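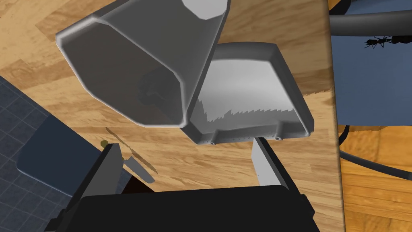 How many times does someone have to show a robot a job before it can do the job alone?

It depends on how much the job varies. For picking up one tool from one spot on a table, a few dozen showings can be enough. For clearing a bench where the objects change every time, Kamton's team stopped at 2,972, and they think they could have used more.

Kamton is a small firm in Titley that teaches robot arms to do fetching and tidying work. There is very little programming in it, at least as most people picture programming. An operator sits at a desk with a hand controller, moves an arm through the job, and the computer records everything the arm did and everything its camera saw. Later a model is trained on the recordings.

Much of the driving now happens in simulation. The operator looks past two gripper fingers at a rendered wooden tabletop and steers towards whatever has been placed there. The objects can be strange. A big grey funnel and a shallow tray may hang above the table with nothing holding them up, and the operator works with that.

"You get used to it in a day," says Sofia Sequeira, who has been driving arms for the firm since May. "What takes longer is slowing down. Your hand wants to go straight to the thing and grab it. The arm can do that, but the recording is no good to anyone."

A good recording, she says, has a clear approach, a short pause before the fingers close, and no second guesses. If she misses a grasp she backs off and tries again, and that one goes into a separate folder. Recoveries are worth keeping, but only if they are marked as recoveries. In the early months they weren't, and the arm learned to hesitate over everything.

Yamuna Kurup runs the training side. She came from a company that did it the other way, with people standing beside a real arm and pushing it through the motions by hand. Kamton still does some of that.

"By hand you feel the weight and you feel when something catches," she says. "With the controller you're going on what you can see. For thin, flat things lying on a table, I'd take the hand method every time."

The trouble with the hand method is that the person gets into the camera's view, and the finished robot won't have a person leaning over it. Kurup's fix is to record the motion by hand, then have the arm play it back with everyone standing clear. Each showing takes twice as long.

Simulation is cheaper, but it has its own faults. Surfaces that overlap can tear into jagged bands, and objects can float where they should rest. Aníbal Morais, who builds the virtual rooms, fixes the ones that matter for grasping and leaves a good many of the others. His view is that a bit of visual mess does the model no harm. Kurup disagrees, and the two of them have been disagreeing since he started.

Of the full set of recordings, 483 were thrown out after review. Most were discarded for plain reasons: the operator had let go too early, or had started moving before the recorder was ready. The rest went to a trial at Moreira, a kitchen supply warehouse whose returns bench was the reason for the project. The trial began in November 2022 with a single arm.

Afonso Bettencourt manages the bench. He was asked to do some of the showing himself, on the argument that he knew the work better than anyone at Kamton.

"I was terrible at it," he says. "I know where everything goes, but I couldn't get the controller to turn my wrist over."

He improved after five sessions, and his recordings of stacking trays are still in the set. Sequeira says she can pick them out by the way the arm dips slightly before each lift.

The arm at Moreira handles trays and tubs well. Blades and spatulas are still sorted by staff. Kurup plans to record those next, by hand, with a softer set of finger pads that are on order from Poltunau.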